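Tadix: agarre de mangos cilíndricos con cámara de muñeca

Tadix es un conjunto de episodios de manipulación teleoperada centrado en un solo tipo de objeto: mangos largos con revestimiento blando (raquetas, bombas de mano, paraguas, herramientas de jardín). Se publicó para acompañar a Skamier, el método de estimación de la orientación del mango que se describe más abajo. Se puede usar por separado.

Última revisión de esta ficha: 2018-12-06

Contenido

322 episodios en total, repartidos en 5 familias de objetos. Cada episodio contiene:

el vídeo de la cámara de muñeca
la apertura de la pinza en cada instante
la posición del efector respecto a la base
una anotación del eje del mango, hecha a mano sobre un fotograma de cada 20
una etiqueta de resultado (agarre, agarre parcial, caída, abandono)

Los episodios de la primera tanda no llevan la etiqueta de resultado. Se reconocen por el prefijo "a_" en el nombre de la carpeta. El guion de carga los omite por defecto; para incluirlos hay que poner con_tanda_a a verdadero.

Motivación

Los mangos encintados dan problemas a los estimadores de eje que se apoyan en el contorno. Las vueltas de la cinta forman costuras diagonales, y un detector de bordes suele tomar esas costuras por el borde del cilindro. El error resultante es sistemático: siempre hacia el lado en que gira la cinta. En las pruebas iniciales con Jireš, nuestro estimador anterior, este fue el fallo más frecuente con las raquetas, por delante de las oclusiones de los propios dedos.

Skamier no busca el contorno. Estima el eje a partir de una máscara del objeto y la corrige con la lectura de apertura de la pinza. Cuando el mango ya está sujeto, la máscara queda partida en dos trozos, uno a cada lado de la pinza, y el método ajusta una única recta a ambos. Si solo se ve uno de los trozos, la salida lleva activado el campo un_lado y conviene tratarla con cautela.

Formato

Una carpeta por episodio. El vídeo va en video.mp4, las lecturas en estado.csv y las anotaciones en eje.json. Los ángulos están en grados, en sentido antihorario, con el cero en el borde inferior de la imagen. Las marcas de tiempo de estado.csv son las del controlador y van por detrás de las del vídeo; el desfase de cada episodio está en el campo desfase_ms y el guion de carga ya lo aplica.

Anotación

Anotaron 2 personas de forma independiente. Cuando sus rectas diferían en más de 5 grados se repetía el fotograma entre ambas y se guardaba el valor acordado. Los valores originales se conservan en eje.json, en los campos anot_1 y anot_2. En septiembre se corrigió un error de signo que afectaba a los episodios de paraguas; quien tenga una copia anterior debe descargar otra vez esa familia.

Particiones

La división se hace por objeto y no por episodio: una misma raqueta nunca aparece a la vez en entrenamiento y en prueba. Los listados están en particiones/. Rogamos no mezclarlos al comparar resultados con los nuestros.

Ejemplos, familia "raquetas"

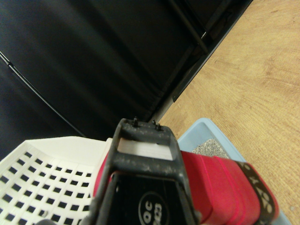
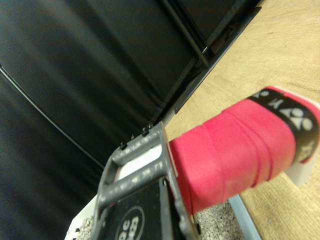

Objeto rojizo en la pinza, con la banda oscura de letras blancas hacia la derecha.

Limitaciones conocidas

La banda impresa próxima al extremo del mango se segmenta mal. En muchos episodios la máscara termina donde empieza la banda y el tapón final queda fuera. Para el eje apenas importa, pero quien quiera estimar la longitud visible del mango obtendrá valores demasiado cortos.

Las telas negras del fondo reducen el contraste con los mangos oscuros. No hay todavía episodios suficientes con fondo claro para medir el efecto por separado.

La etiqueta "agarre parcial" se aplicó con criterio desigual. Recomendamos unirla con "caída" si se entrena un clasificador de resultado.

No hay datos de fuerza. Tadix no sirve para estudiar el deslizamiento ni la deformación del revestimiento.

Uso

El guion cargar.py devuelve los episodios como diccionarios. Las dependencias están en requisitos.txt. Para visualizar las anotaciones sobre el vídeo usamos Noteo, que lee eje.json sin conversión previa; cualquier otro visor necesitará pasar antes los ejes a coordenadas de imagen con exportar_ejes.py.

Licencia

Datos y anotaciones: CC BY 4.0. Código: MIT. Los errores de anotación se pueden comunicar abriendo una incidencia en el repositorio, con el nombre de la carpeta y el número de fotograma.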